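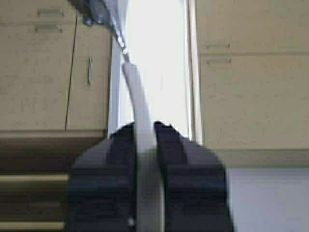
Shop & Home Automation board
Thread: Cables, doors, laundry. Can any of them do a real chore yet?

wistby_dave
I run maintenance for a small cabinet and fixture shop in Wistby. The owner came back from a trade show convinced we should lease an arm on a rolling base to do the dull work: plugging in the chargers at close, wiping benches, putting clamps back on the rack, sorting offcuts. He also wants to know if he could get one for his house in a couple of years, but that part is his problem.

I'm looking for people who have had one of these near real work. I've seen the videos. I want to know what it did when you weren't filming it.

Budget is whatever he decides it is. Floor is flat concrete. We have 4 people on the floor at any time.

tannerlee
Short version: bench wiping, maybe. Sorting offcuts, yes if you mean a fixed arm over a belt. Plugging in chargers, no.

I work at a plant that makes pump housings. We have had fixed arms for years and they do the same lift all day without trouble. Last December we got a mobile one on trial and it was put on odd jobs. The odd jobs are where it fell apart. It could pick up a box if the box was where it expected. Somebody leaves a rag on the box and now you have a service call.

Brustik
I'd disagree with the no on cables. I have been working on cable handling for a while and it's better than people think. Getting hold of a cord is mostly solved if it's a thick one. A stiff white power cord against a light cabinet is harder to see than a black one, but a wrist camera helps a lot there because you're looking right down the fingers. Once it's in the grip it generally stays in the grip.

Where it goes wrong is the other end. The cord leaves the fingers and then it curves however it wants to. The arm knows where its fingers are. It doesn't know where the plug is pointing unless it looks, and half the time its own hand is blocking the view.

tannerlee
So it can hold the cable and it can't plug in the cable. That was what I said.

Brustik
It can plug it in. It takes several tries and you have to grab close to the connector. If you grab a hand's width back you are pushing a noodle. Magnetic connectors or a guide funnel fix most of it.

tannerlee
A guide funnel fixes most of it for a two dollar bracket too.

moss_and_mortar
Homeowner here, no shop. I'll speak to the house side since he asked. My brother-in-law's company had a household unit in a test apartment and I got to spend an afternoon with it. Regular kitchen, beige cabinets, bar handles, nothing odd.

Things it did okay:
Opened a base cabinet with a vertical handle.
Carried a cup to the sink, slowly.
Picked socks up off the floor and put them in a bin.

Things it did badly:
Drawers that stick. It pulled, stopped, backed off, and pulled again the same way.
Anything behind a cord. It treated the toaster cord like it was part of the toaster.
Folding. I have a teenager who folds better and he doesn't fold.

It took 5 minutes to put away three mugs. I would not pay for that, but I have a bad shoulder, and I can think of people who would be glad to have it even at that speed.

wistby_dave
Good list. The sticking drawer is exactly the kind of thing I worry about. Half our drawers are full of sawdust.

On the mugs, was a person driving it or was it on its own?

moss_and_mortar
They said on its own. There was a guy with a tablet in the next room, and I don't know what he was doing with the tablet.

tannerlee
He was driving it.

Brustik
Maybe, maybe not. There is usually someone with a stop button and that person usually has a tablet. You can't tell from the room. Ask for the log of interventions and if they won't give it to you, you have your answer. Dave, do that with any vendor who visits. Ask for a full shift log, with every time a human touched it or took over.

oldgreenlathe
I'm retired from a job shop in Cludcombe. We automated three different times and each time the same thing happened. The machine did the part of the job that was already easy, and the person who used to do the whole job got left with the part that wasn't. That person then had a worse day than before.

I'm not against it. The bar feeders were great. But with chores I'd look at what takes the time. Wiping a bench takes a minute. What takes time is moving all the stuff that's on the bench and knowing which stuff is trash. I once watched a new hire throw out a setup block because it looked like scrap. I don't see how a machine does better than the new hire.

Brustik
It does about as well as the new hire, on a good day, and you can't yell at it. I agree with most of this. I'd only say the new hire gets better in a week and the machine might get better in a software update, and then it's better everywhere at once.

oldgreenlathe
Or worse everywhere at once. I had a controller update brick two mills.

Brustik
Fair.

kettlefield
We leased one. I was hoping someone else would answer first because I don't love typing, but here goes.

Small commercial laundry, we also do table linens. The integrator was Jitpraphai. We had it for 60 days. Single arm, two-finger gripper, camera on the wrist, on a cart we pushed by hand between stations. Our job for it was pulling flatwork out of the bins and feeding the corners to the clips on the spreader.

First two weeks were setup. We kept count because the lease had a clause about uptime. Over the whole term it did 3039 feeds that nobody had to touch. One of my people does more than that in a few shifts. It was fine on napkins. It was bad on anything large, because the cloth hangs off the fingers and hides the second corner. Same complaint as the cable guy above, I think. It's holding one point and the rest of the thing is doing what it likes.

We sent it back at the end of the term. The integrator was decent about it. They told us up front that big sheets would be a problem and we wanted to try anyway.

wistby_dave
That is the most useful post I've read on this. Did you have to change the room for it?

kettlefield
Yes. We moved the bins so they sat in the same spot every time, put tape on the floor, and changed the lights over the station. There's a bright white wall panel behind the spreader and it was washing out in the wrist camera, so the napkins disappeared against it. We hung a gray sheet over the panel. The gray sheet is still up. The bins are still on the tape too, and feeding by hand got faster with them there.

tannerlee
So the tape was the productivity gain.

kettlefield
Part of it. I would not have done the tape without the lease, so you can count that however you want.

pinhook_annie
I want to push on the idea that it's pointless if it's slow. I do night cleaning in an office building. If something worked at a quarter of my speed from 10 pm to 6 am, with no one waiting on it, I'd take it. It can spend all night emptying one floor of bins. My objection is different. It has to not make a mess I come back to. A slow one that works is fine with me. One that drags a monitor off a desk by the cord at 2 am has cost more than it will ever save.

Brustik
Cords are the right thing to worry about there. A decent gripper will feel that it's pulling against something, but you have to set the limit low, and then it gives up on stuck drawers too. Same setting causes both problems. Ideally it knows which one it's dealing with. Some of the newer ones are starting to.

tannerlee
"Starting to" has been the answer since I was an apprentice.

moss_and_mortar
You two should get a podcast.

oldgreenlathe
Dave, what does the crew think? You said the owner wants it. If the people on the floor think it's there to replace them it will have a lot of mystery faults.

wistby_dave
Mixed. One of them wants it badly, mostly because he hates doing the chargers. The rest think it will be in the way. We have narrow aisles between the benches and a cart with an arm on it is going to block somebody. Nobody is worried about their job. We can't hire enough people as it is.

pinhook_annie
Then start with the chargers and skip the robot. Mount them on the wall at waist height with the cords on hooks.

wistby_dave
I priced that this morning. It's a rounding error next to one month of the lease.

Brustik
Do that anyway. If the chargers are always in the same place with the cords hanging straight down, you've also made it a job an arm could do later. I'd still try to get a vendor to come out for a day. Give them your own drawer and your own cord and don't let them bring theirs.

wistby_dave
Here's where I am for now. I'm telling him no lease this year. We'll do the wall mounts and put the clamps on a fixed rack. I'll ask two vendors for a one-day visit with three jobs: hang up a charger cord, open the sawdust drawer, clear a bench with six items on it where two are trash. I'll ask for the intervention log before they come.

If either one shows up I'll post how it went, with times.

kettlefield
Add a fourth job. Have somebody walk through the middle of it carrying a sheet of plywood. Ours would stop and wait, and then it wouldn't start again until you went over and cleared it on the screen. Up to a dozen times a shift when we were busy.

wistby_dave
Added. Thanks.

tannerlee
My bet is it hangs the cord on the third try and doesn't get the drawer open. I'd like to be wrong about the drawer, I have one just like it.

Brustik
I'll take second try on the cord, and only if they grab it up by the connector.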